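Home | News | Workshop | Archive | Contact

Five Weeks, Two Grippers and a Drawer

By Olga Cordero
Feb 26, 2020

Print this page | E-mail this article

Consuelo Herrero has spent five weeks comparing two grippers, and she would like the record to show that she was once a cheerful person.

"The Nindus has two flat fingers and no imagination," she says. "The Hitix has soft fingers and far too much." She runs the trials for Pencombe, where the test is simple to describe: the arm picks a hand tool out of an open drawer and stands it or lays it on the bench top. Then it does that again, 122 times per gripper.

The Nindus dropped 32 of them. Herrero is protective of it anyway. "It drops things cleanly. You hear it, you write it down, you move on." The Hitix dropped fewer but liked to come up with two tools at once, looking - her word - smug.

Screwdrivers were easy for both. Pliers were not, especially under other pliers. I asked whether tidying the drawer might help. She gave me the look of someone who has been asked this by management.

"Anybody can pick from a tidy drawer," she says. "I have never met a customer with one."

The cameras took up most of week three. A view from overhead saw the handles well and the chrome badly, so a second view went in lower down, and then the cables had to be rerouted, and then it was Friday. The controller, a Salcedo, behaved throughout. Herrero distrusts it for that reason.

Her pick, if pressed, is the Nindus with softer pads. She has not ordered the pads. She wants one more week with the drawer first.
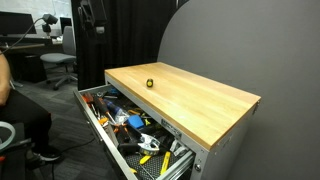 Olga Cordero would have ordered the pads in week one, and she doubts that one more week of pliers will change anybody's mind.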